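Gustis Coin Listings — README

Contents
Overview
Files
Fields
Grading terms
Known problems
Use and license

Overview

Gustis is a table of coin sale listings typed up from printed dealer price lists. It covers world coins only. Paper money, tokens and medals were left out, even where a dealer listed them on the same page as coins.

The lists come from two dealers, Drotier and Mosquera. Drotier lists are in English and priced in U.S. dollars. Mosquera lists are in Spanish and priced in the currency printed at the head of each list. No price has been converted or adjusted for inflation.

Files

listings.csv — one row per lot
lists.csv — one row per printed list
terms.csv — grade words as printed, with the code used here
basico.csv — a sample of 400 rows for testing import scripts

All files are UTF-8 with a header row. Fields are separated by commas and text fields are quoted. Basico has the same columns as the full table, in the same order.
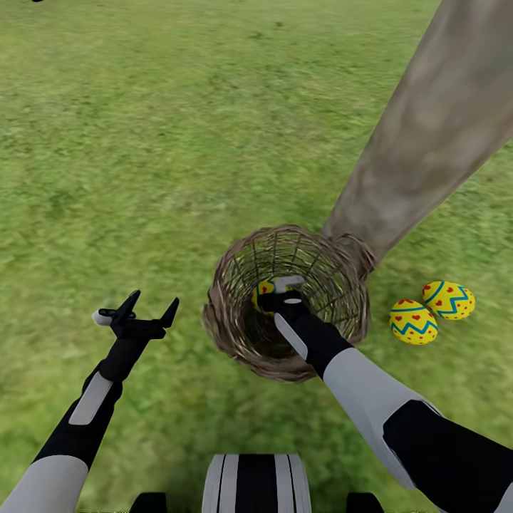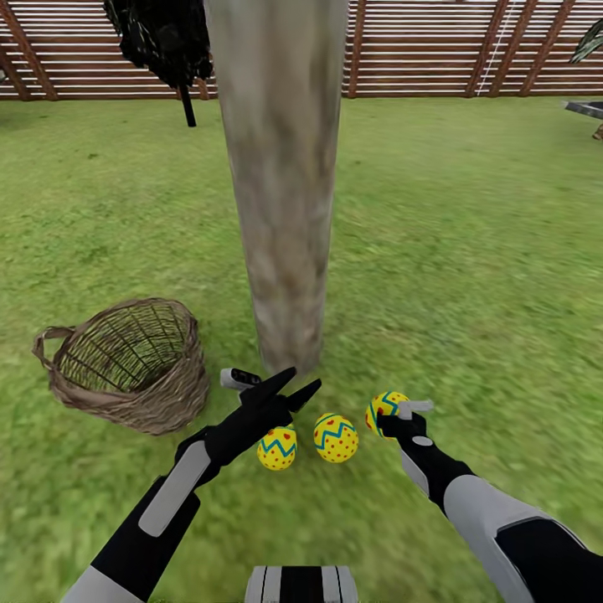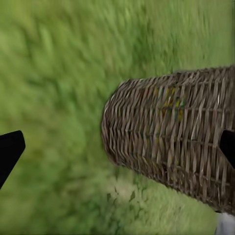 Simulated lawn, three views.

Fields

lot_id: unique within the table. Not the dealer's own lot number.
list_id: links to lists.csv.
dealer_lot: lot number as printed, including letters and stray punctuation.
country: issuing country under the name the dealer used. Former states are kept as printed.
denom: face value and unit.
year: year on the coin. Left blank for undated pieces. Dates in other calendars go in year_orig.
metal: one of 6 codes, listed in terms.csv.
weight_g: weight in grams, only if the dealer gave one.
grade_raw: grade exactly as printed.
grade_code: grade after mapping.
price: asking price. Not a sale price.
note: free text, up to 30 words. Longer dealer notes were cut at that point and end in three dots.

Grading terms

Grades were mapped by word, with no attempt to judge the coin. Split grades, where the two sides differ, take the lower side. Mosquera uses a plus sign after some grades; it is kept in grade_raw and dropped from grade_code. "About" and "nearly" are treated as the same term. Cleaned, holed and mounted coins have the flag problem = 1.

Known problems

Coins offered in more than one list appear more than once. There is no reliable way to match them, and counts by country will run high for common types.

Some Drotier lists have faint print in the right column. Prices that could not be read are blank — do not read them as zero.

Metal codes for low-grade silver are uneven. Earlier lists say "billon" and later ones say "silver" for the same type.

Version 2 fixed the swapped year and year_orig values in the Mosquera rows. Anyone still on the first version should replace all four files, as lot_id was also renumbered.

Use and license

Free for study and teaching with credit to Gustis. The prices are old asking prices and should not be used to value a collection.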